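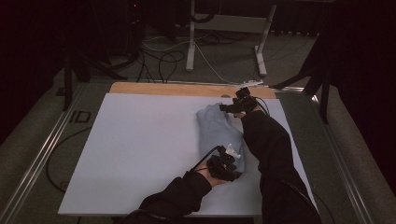 읽는 데 6분

빨래 개기 좋아하시는 분, 아니 싫어해도 잘하시는 분 찾습니다 (Fendberg 시연 작업자 모집)

안녕하세요! 저는 Trenineck에서 Fendberg라는 프로젝트의 시연 파트를 맡고 있는 사람이에요. 채용 공고를 제가 직접 쓰게 됐는데, 처음 써 보는 거라 좀 길어질 것 같아요. 급하신 분은 맨 아래 지원 방법만 보셔도 되지만 중간에 손목 얘기는 꼭 읽고 지원해 주세요.

무슨 일이냐면요, 양손에 그리퍼(집게처럼 생긴 손잡이 달린 장치예요)를 하나씩 쥐고 테이블 앞에 서서 옷을 개는 일이에요. 니트도 개고 수건도 개고 셔츠도 갭니다. 그리퍼로 집고, 당기고, 접고, 눌러서 정리하는 움직임이 그대로 기록되고, 로봇이 나중에 그걸 보고 배워요. 그러니까 여러분이 로봇한테 빨래 개는 법을 가르치는 선생님인 셈이죠. 코딩은 한 줄도 안 하셔도 돼요. 저희 팀에 코딩하는 사람은 많은데 옷을 예쁘게 개는 사람이 없어요... 저 포함해서요.

이번에 뽑는 인원은 20명이에요. 작년보다 꽤 많이 뽑는 거라 저도 설레고 조금 겁나고 그렇습니다.

하루가 어떻게 흘러가나

오전 조와 오후 조가 있고, 한 조가 네 시간이에요. 오자마자 바로 시작하는 건 아니고 장비 점검을 먼저 합니다. 그리퍼가 끝까지 열리고 닫히는지, 케이블이 손목에 걸리지 않는지 확인하고, 기록이 제대로 되는지 짧게 한 번 움직여 봐요. 그리퍼마다 케이블이 달려 있어서 처음엔 팔을 돌릴 때 신경이 쓰여요. 소매 쪽으로 잘 넘겨 두면 금방 잊어버리게 되는데, 이건 첫날 옆에서 같이 봐 드릴게요.

그다음엔 화면에 오늘의 목록이 떠요. 예를 들면 이런 식이에요.

얇은 니트, 소매를 안으로 넣고 네모로 접기
수건, 반 접고 다시 반 접기
단추 달린 셔츠, 깃이 위로 오게 접기
뒤집힌 티셔츠를 바로 뒤집어서 접기 (이게 제일 어렵습니다 진짜로)

하나 끝나면 페달을 밟아서 끝났다고 표시하고, 옷을 다시 흐트러뜨린 다음 처음부터 또 해요. 네, 방금 예쁘게 갠 걸 본인 손으로 다시 망가뜨려야 합니다. 첫 주에는 다들 이 부분에서 마음이 아프다고 하시더라고요 ㅎㅎ

중간에 옷이 미끄러지거나 한쪽 모서리를 놓쳐도 괜찮아요. 멈추지 말고 다시 집어서 마무리해 주시면 됩니다. 놓쳤다가 다시 잡는 동작도 저희한테는 아주 귀한 자료거든요. 완벽하게 한 것만 있으면 로봇이 한 번 실수했을 때 그다음에 뭘 해야 할지 몰라요. 대신 일부러 실수하는 건 안 됩니다! 티가 나요.

속도 얘기도 자주 물어보시는데, 빨리 할 필요 전혀 없어요. 오히려 너무 빠르면 그 기록은 못 써요. 평소 손으로 갤 때보다 조금 느긋하게, 망설이지 않고 가는 정도가 딱 좋습니다. 말로 하니까 이상한데 첫날 해 보면 감이 와요.

Fendberg가 지금 어디쯤 와 있냐면

처음에는 저희끼리 돌아가면서 수건만 개서 494건을 모았어요. 점심 먹고 졸릴 때 개고, 회의 끝나고 개고... 그걸로 학습을 시켜 봤더니 로봇이 수건을 접긴 접는데 제 버릇까지 따라 하는 거예요. 저는 접고 나서 꼭 오른쪽 모서리를 한 번 톡 치거든요. 로봇도 톡 치더라고요. 그때 알았어요, 여러 사람의 손이 필요하구나.

이번 목표는 옷 종류마다 2,000건이에요. 한 사람이 다 하면 로봇이 그 사람처럼만 접게 되니까, 손 크기도 다르고 습관도 다르고 키도 다른 분들이 골고루 오시면 좋겠어요. 왼손잡이 환영합니다. 지난번에 왼손잡이 지원자가 너무 적어서 이번엔 크게 써 둘게요. 왼손잡이 정말 환영!

모은 자료는 Trenineck 안에서 학습용으로 쓰고, 가구 쪽 협력사인 Furnix하고는 수납장에 넣는 동작까지 이어 보려고 얘기하는 중이에요. 그 작업은 빨라야 내년 4월쯤 시작할 것 같고, 이번에 함께하신 분들께 먼저 연락드릴 생각이에요. 확정된 건 아니니까 너무 기대는 마시고요.

이런 분이면 좋겠어요

만 열여덟 살 이상이고, 네 시간 동안 서서 일하는 게 괜찮은 분. (쉬는 시간은 당연히 있어요. 오십 분 하고 십 분 쉽니다. 의자도 있어요.)
같은 동작을 여러 번 해도 크게 괴롭지 않은 분. 라디오 틀어 놓고 뜨개질하는 거 좋아하시는 분들이 의외로 잘 맞았어요.
안 되는 게 있을 때 바로 말해 주시는 분. 그리퍼가 뻑뻑하다, 케이블이 당긴다, 테이블이 너무 낮다, 다 말해 주세요. 참고 하시면 저희도 모르고 지나가요.
일주일에 최소 두 번, 여덟 주 동안 나오실 수 있는 분.

로봇 경험, 세탁소나 의류 매장 경험, 다 필요 없어요. 있으면 있는 대로 반갑지만 심사에서 더 쳐 드리지는 않습니다.

손목 얘기 (꼭 읽어 주세요)

그리퍼 하나 무게가 700g 정도예요. 들어 보면 별거 아닌데 네 시간 동안 양손에 들고 있으면 얘기가 달라집니다. 그래서 손목이나 어깨가 지금 아프신 분, 최근에 수술받으신 분은 이번엔 쉬어 주시는 게 맞을 것 같아요. 평소에 괜찮던 분도 중간에 뻐근하면 바로 내려놓고 알려 주세요. 그날 일찍 끝내도 그 조 수당은 그대로 드려요. 스트레칭은 쉬는 시간마다 같이 하는데 제가 구령을 붙입니다. 좀 민망해요.

복장은 소매가 펄럭이지 않는 걸로 부탁드려요. 손목까지 딱 붙는 긴소매가 제일 편하고, 단색이면 더 좋아요. 검은색 긴소매는 사이즈별로 준비해 두었으니 그냥 오셔서 갈아입으셔도 되고요. 반지, 팔찌, 시계는 사물함에 넣어 두시면 됩니다. 네일은 상관없어요!

뭐가 기록되나요

작업하는 테이블 위와 손, 팔의 움직임, 그리퍼가 열리고 닫히는 정도가 기록돼요. 얼굴은 학습에 쓰지 않고, 혹시 화면에 들어오면 보관하기 전에 가립니다. 소리는 녹음하지 않으니까 흥얼거리셔도 돼요. 시작하기 전에 동의서를 같이 읽고 서명하는데, 궁금한 건 그 자리에서 다 물어보세요. 중간에 마음이 바뀌어서 내 기록을 빼 달라고 하시면 빼 드립니다. 이유는 안 여쭤봐요.

돈 얘기

시급 만 팔천 원이고, 첫날 교육 시간도 똑같이 쳐 드려요. 몇 건을 했는지로 계산하지 않고 나와 계신 시간으로 계산합니다. 건당으로 하면 다들 서두르게 되고, 그러면 옷도 엉망이고 손목도 상하더라고요. 지급은 격주로 하고 교통비는 따로 드려요. 오후 조가 끝나면 간식이 나오는데 요즘은 귤입니다. 오전 조는 왜 간식이 없냐는 항의가 들어와서 오전에도 귤을 내놓기로 했어요.

어디로 오면 되나요

작업실은 Kauppinen 건물 이층이에요. 정문으로 들어오셔서 엘리베이터 말고 왼쪽 계단으로 올라오시는 게 빨라요. 계단이 불편하신 분은 미리 말씀해 주시면 엘리베이터 앞으로 마중 나갈게요. 작업실 바닥은 카펫이고 여기저기 케이블이 지나가니까 굽 높은 신발은 피해 주세요. 건물 주차장은 좁아서 저도 포기했어요. 대중교통 추천드립니다.

요즘 같은 때라 마스크는 계속 쓰고 작업하고, 그리퍼 손잡이는 사람이 바뀔 때마다 닦아요. 테이블 사이에도 간격을 뒀습니다. 열이 있거나 몸이 안 좋은 날은 당일 아침에 문자만 주셔도 결석으로 안 쳐요.

지원 방법

메일 제목에 "Fendberg 시연 지원"이라고 쓰시고 Trenineck 채용 담당 메일로 아래 내용을 보내 주세요. 이력서 양식은 없어요.

부르기 편한 이름과 연락처
나올 수 있는 요일, 오전/오후
오른손잡이인지 왼손잡이인지, 양손잡이인지
집에서 수건을 어떻게 접는지 두세 줄로

마지막 건 장난 같지만 진지하게 읽습니다. 삼등분파, 돌돌 말기파, 반반반파 다 있어야 해요. 지난번에 어떤 분이 "접지 않고 의자에 걸어 둡니다"라고 쓰셨는데 그분도 오셔서 아주 잘하셨어요.

메일을 받으면 삼십 분짜리 체험 시간을 잡아 드려요. 면접이라기보다 그리퍼를 쥐어 보고 니트 한 벌 개 보는 자리예요. 체험도 수당이 있고요, 해 보고 안 맞으면 그냥 가셔도 괜찮습니다. 결과는 체험하고 나흘 안에 문자로 알려 드릴게요. 안 되신 분께도 꼭 연락드려요, 저도 예전에 연락 안 오는 곳에 많이 지원해 봐서 그 기분 압니다.

친구랑 같이 지원하셔도 돼요. 같은 조로 묶어 달라고 쓰시면 최대한 맞춰 볼게요. 다만 메일은 각자 보내 주세요.

자리가 다 차면 공고를 내립니다. 글이 보이면 아직 모집 중이라는 뜻이에요!

게시일: 2020/10/21
Trenineck, Fendberg 시연 파트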